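A Saturday at the Fornham open day

Marjan Sharifi and I got the early train to Fornham on 3/2/19 for the open day at the old dye works. It has been let out as studios and small workshops for a while now, and once a year all the doors are open. Entry was £2, paid to a man at a folding table who stamped the back of your hand. The stamp was still there on Monday.

The walk from the station is longer than the map suggests. You go under the railway, past the tyre place and along the canal, and the last stretch has no pavement. If you are bringing anyone who is slow on their feet, take the number 19 bus, which stops at the gate.

There are 16 units on two floors. We started at the top, on the advice of Flora Semple, who has gone every year and said the stairs get blocked by lunchtime. She was right. The upstairs units are mostly textiles. Sheena Pringle weaves blankets on a floor loom she bought from a college that was closing its course, and she let people have a go at throwing the shuttle. I was bad at it. Marjan was better and got several rows done before a queue formed. The blankets were priced fairly, I thought, for the hours in them, but they were more than I could spend.

Next door was a bookbinder, who had gone out, and then a letterpress shop called Bolleck. They print wedding stationery to pay the rent and posters when they have time. They were running off a small card for visitors on the treadle press. The smell of ink was strong even with the windows open, and it was cold up there as a result. I bought a poster of the tide tables, slightly misprinted, for half price.

We had soup in the yard. There was only one kind, leek and potato, and the bread had run out. Tea was from an urn. I would take sandwiches another time.

Downstairs is where the heavier trades are: a joiner, a stone yard, two potters sharing a kiln and a man who repairs accordions. Gavin Rankin gave a talk in the end unit on how the dye works ran when his grandfather was there. The river apparently came out a different colour each day of the week, and people downstream planned their washing by it. He had the old shade books with him, with wool samples tied in by number. Some of the reds have hardly faded. He spoke for longer than billed and I could have listened to more, though the benches were hard. 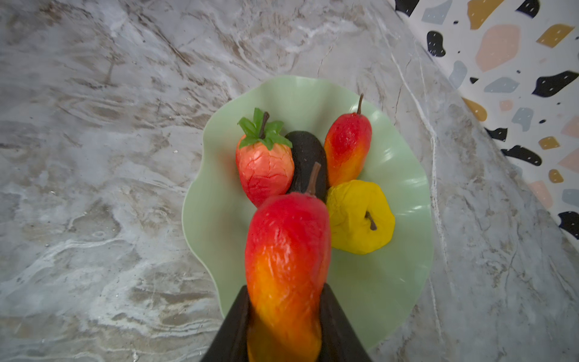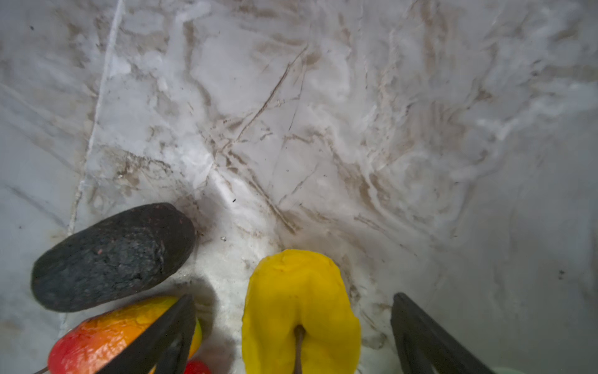 The potters were the part of the day I had come for. Morven Lennox makes tableware and had most of her glazes out on test tiles, each with its recipe number scratched in the back. She says a pale green is the hardest thing to keep steady from one firing to the next, and that a wavy rim like the one on the mint-green plate with the artificial fruit gives a glaze more chances to run thin. On her own bowls she wipes the edge back with a damp sponge before firing. She loses a few from every kiln load all the same, and sells the seconds from a crate by the door. I came home with a mug from it.

The kiln itself was cold for the open day, so you could look inside. It is lined with soft brick and takes up to 80 mugs, packed with care. The two potters take turns, and there is a calendar on the wall with a good deal of crossing out on it.

Her evening classes start again in June. You get clay, one glaze firing and use of the wheels, and you have to clean up after yourself. Marjan put her name down. I am still thinking about it — it would mean getting home late on a work night.

A few practical notes for anyone going next year. Several units take cash only, and the nearest machine is back by the station. The toilets are in the yard, through the green door. Dogs are allowed downstairs but not up. The stone yard closes an hour before everything else, and we missed it.

We left at four and just caught the train, with the poster rolled up inside my coat.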